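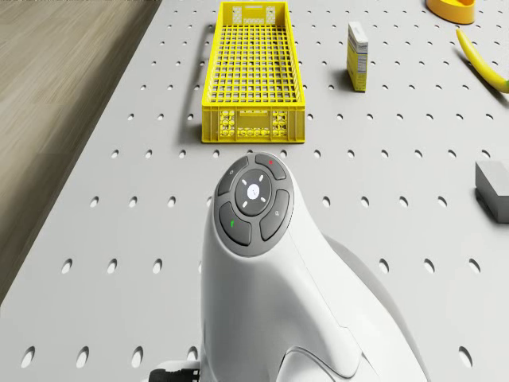
The reader who signs in as Skukon wrote that a checklist before moving in together takes the romance out of it, and that people who love each other work these things out as they go. Maybe so. I've watched enough couples work things out as they go, usually at the top of their voices in a parking lot, and I'd still like the boxes ticked first.

Moving In Together: Pre-Lease Inspection
Revised October. Comments under each item are mine. Mark each one OK, NOT OK or NOT YET.

1. You have both seen the apartment in person.
OK / NOT OK / NOT YET
Comment: A video tour does not count. We looked at a place in the Rimesier building that sounded great on the phone and had one window, facing a wall.

2. Both names are on the lease.
OK / NOT OK / NOT YET
Comment: "We'll add you later" is a sentence I no longer believe from anyone.

3. You have said your debts out loud, with the numbers.
OK / NOT OK / NOT YET
Comment: Mine was $471 on a store card. I had been calling it "a little bit" for 2 years. He took it fine, but he did ask what I thought "a little bit" meant.

4. You know what happens to the rent if one of you leaves.
OK / NOT OK / NOT YET
Comment: Most couples mark this NOT YET and sign anyway. I did too. Write down who stays, who pays and for how long.

5. You have been sick in front of each other.
OK / NOT OK / NOT YET
Comment: A cold is not enough. Food poisoning from Kahsay counts.

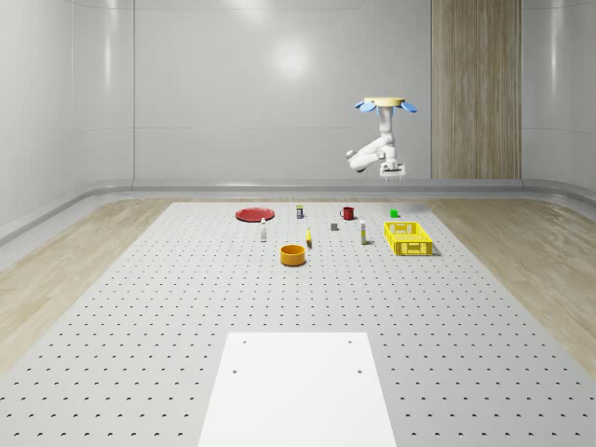

6. Chores are divided, and you both agree on what "done" means.
OK / NOT OK / NOT YET
Comment: I don't trust the 50/50 split. Every couple who tells me they have one seems to have one person who remembers the trash and one person who gets reminded. We tried the Tumero app, which gives you points for things like vacuuming, and we were arguing over points by the end of the month. Then there's the question of clearing up. To me, ten small things spread over the far half of a table, with a red plate among them, is a table that still needs clearing. To him, the near half is free, so what's the problem? Talk about this before you share a table.

7. Each of you has a door you can close.
OK / NOT OK / NOT YET
Comment: Bathroom doesn't count. I know people say they never need space from each other – ask them again in February.

8. You have had one real fight and finished it.
OK / NOT OK / NOT YET
Comment: Going to bed at 10 without speaking is not finishing it.

Scoring: there isn't any. I had a version with a passing grade and took it out, because I don't think a number can tell you whether to live with somebody. If you have more than two NOT OKs, wait on the lease and go through the list again next month. Keep the old copy.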